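Chapter 6
Storage and Inventory in the Small Workshop

In this chapter
6.1 Why businesses hold stock
6.2 Sorting parts by use
6.3 Reorder points
6.4 Counting what you have
6.5 The cost of running out

Kofi Aidoo opened a repair shop for kitchen equipment with two workbenches and a wall of shelves. In the first year he kept parts wherever there was room. Hinges sat next to fuses, and door seals hung from nails behind the counter. He knew where most things were, and when he did not, he looked until he found them.

Then he hired Nanna Laxdal. She was a good repairer, but she did not have his memory of the shelves. On a busy day she asked him for the location of a part more often than she asked him about a repair. In January the two of them closed the shop for a weekend and made a list of everything in it. The list came to 1,066 items. Of these, 97 were parts for machines that the shop no longer serviced, and 33 were parts that Aidoo had ordered a second time after failing to find the first ones.

Nothing on the list was very expensive. Taken together, though, the unused parts had tied up nearly 800 dollars, money the shop could have spent on a better test meter.

This chapter is about the goods a business keeps on hand and how it decides how much to keep. Goods held for later use or sale are called inventory, or stock. A bakery's flour is inventory. So are the bolts in a repair shop and the finished chairs in a furniture maker's back room. Accountants divide inventory into raw materials, work in progress and finished goods, and we will use those terms from Section 6.1 onward. Supplies such as cleaning cloths and printer paper are usually treated separately.

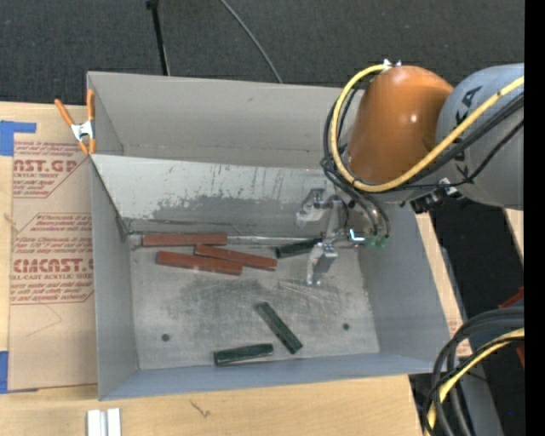
Holding stock costs money in several ways. There is the price of the goods themselves, which has been paid and cannot be used for anything else until the goods are sold or used. There is the rent on the space they fill. Some goods spoil, rust or go out of date. Insurance often rises with the value of what is stored. These are known together as carrying costs, and small firms tend to underestimate them — a shelf that is already there seems to cost nothing.

Holding too little stock also costs money. When Aidoo ran out of a common thermostat, a customer waited nine days for a part from Plakon, his main supplier. The customer took the next job to Boltell, a larger shop across town. A loss of this kind is called a stockout cost. It is hard to measure, as the sale that did not happen leaves no receipt.

Most of the methods in this chapter are ways of balancing these two costs. Section 6.2 shows how to rank parts by how much money passes through them in a year, so that the most attention goes to the parts that matter most. Section 6.3 explains how to set a reorder point from daily use and delivery time. Section 6.4 compares a full yearly count with a system in which a few shelves are checked each week. Section 6.5 returns to stockouts and works through the records of Prasto, a wholesaler of door and window fittings.

You will need the percentage and averaging skills from Chapter 2. A calculator is enough for the exercises, although a spreadsheet will save time in Section 6.3.

Key terms
inventory, raw materials, work in progress, finished goods, carrying cost, stockout cost, reorder point, lead time

Before you read
Choose a cupboard or drawer at home that holds items you use up and replace. Write down what you think is in it. Then open it and make a second list. Keep both lists for the first exercise in Section 6.4.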